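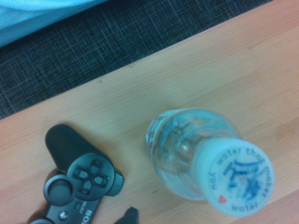
Imstead, 10th March

Filed under: Home, Controllers, Furniture
Reading time: 3 minutes

The desk in the back room has been replaced by a table. The desk had a keyboard tray, two drawers and a cable tidy, and all of them were full. The table has a top and legs. It is a Clavel, light-coloured wood, bought second-hand in December, and since then it has been used mostly for sorting out game gear.

The first item through was the black controller, a PlayStation 3 DualShock style pad. I have kept it for older games on the PC because I prefer its directional pad. The four directions are separate raised keys set down in a circular well, and my thumb finds them without looking. Later pads I have tried feel vague by comparison, particularly on diagonals in menus.

Cleaning procedure, for my own records as much as anything:

Power off and unplug the cable. Wipe the shell with a barely damp microfibre cloth, grips first, then the face. Run a dry wooden toothpick around the seam where the two halves of the shell meet. Do the same around the base of each stick, turning the stick through its full circle. Brush the directional pad with a soft, dry toothbrush. Leave the printed labels alone. SELECT is in very small white lettering and I don't want to find out how well it is bonded to the plastic.

No solvent on the thumbsticks. I used some on an earlier pad and the rubber went tacky within a week. That pad is now parts.

The stick drift test came next. I use a small utility called Brestura, which plots each axis and logs the resting value. With nothing touching the pad, the left stick sat off centre by 200 units on the horizontal axis. The dead zone in most of my games is set well above that, so it doesn't show up in play. The right stick was better. I ran the log for 3000 samples and got 2919 inside the band I consider acceptable. The remainder came in one cluster near the start, when I was still setting the thing down. I have left the calibration as it was.

The battery is the weak point. It used to last a weekend of evening play and now gives one long session. A replacement is on order from Bustamante, who list the part with the correct connector. I'll measure the old one before it goes to the recycling depot.

As for the table, two notes after a few months of use. The pale finish is good for small work. A dropped black screw is easy to find on it, and a good deal harder to find on the dark grey carpet, where the grid pattern hides anything under a certain size. I now put a tray down before opening a shell. The surface also marks more easily than the old desk did. So far there is one ring from a mug and a faint scratch from a charger brick, both at the window end. A coat of hard wax oil is planned for when the weather allows the windows to stay open overnight.

Storage is unresolved. The pads used to live in the second drawer, in a tangle with their cables. I am trying a shallow box on the shelf, 16 centimetres deep, with the cables coiled separately and labelled by connector. It holds everything except the racing wheel, which remains in the hall cupboard.

Next job is the older wired pad with the sticky shoulder button.

Last updated: 10 days after posting, battery supplier added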